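Dernière mise à jour : octobre 2024

La dinette est de retour à la ludothèque Brino !

Depuis le temps que vous la réclamiez au comptoir ! Le coin cuisine a retrouvé sa place au fond de la grande salle, côté rue Guerra, et on a profité de la pause pour tout trier, tout laver et remettre un peu d'ordre dans les caisses. Certaines n'avaient pas été vidées jusqu'au fond depuis le mois de mars, et on y a retrouvé des choses merveilleuses, dont trois dominos et la louche que tout le monde croyait perdue.

Mon petit coup de cœur va aux fruits. La fraise est parfaite pour les menottes, et la rondelle d'orange sert à tout : dessert, décoration de cocktail, volant, pièce de monnaie quand la marchande est pressée. Ajoutez la petite bouteille de ketchup rouge à bouchon blanc, qui finit dans absolument toutes les recettes (même les gâteaux d'anniversaire, oui), une assiette mauve un peu transparente, et le restaurant peut ouvrir.

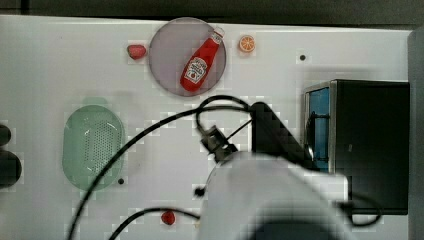
Rongrong Tian, qui anime les matinées des tout-petits, a préparé des cartes-menus à glisser dans les caisses. On tire une carte, on cherche les ingrédients, on met la table, et le client a le droit de changer d'avis une fois. Les plus grands peuvent écrire leurs propres menus au dos – on a déjà reçu une « soupe froide de fraise au ketchup » que je ne suis pas pressée de goûter, mais quelle imagination !

Côté rangement, on simplifie. Les aliments vont ensemble, la vaisselle aussi, et les passoires et paniers ont désormais leur étagère à eux, à 90 cm du sol, pour que les enfants puissent se servir et surtout ranger sans demander. Le panier vert menthe, celui avec le fond plein de petits trous, est le grand favori du moment. On y égoutte des pâtes imaginaires, on y lave les fruits, on le porte sur la tête. Merci de le laisser sur place, il ne fait pas partie des jeux à emprunter. 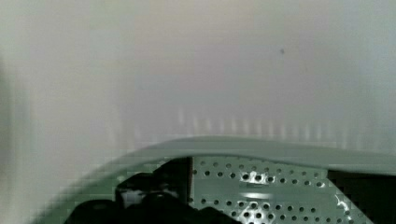

Vert pâle et petits trous, de tout près.

Pour la maison, en revanche, la grande caisse « Trunditgate » peut être empruntée pendant deux semaines. Elle contient 116 pièces, la liste est collée sous le couvercle, et un coup d'œil avant le retour nous rend un fier service. Un passage à l'eau savonneuse suffit pour le nettoyage, puis on laisse sécher sur un torchon. Pas de lave-vaisselle, s'il vous plaît : les couleurs n'aiment pas ça du tout.

Si vous avez chez vous des légumes de dinette qui dorment dans un placard, nous sommes preneurs. Il nous manque surtout des carottes et des poireaux, allez savoir pourquoi. Vous pouvez les déposer à l'accueil ou à l'atelier Zillitz.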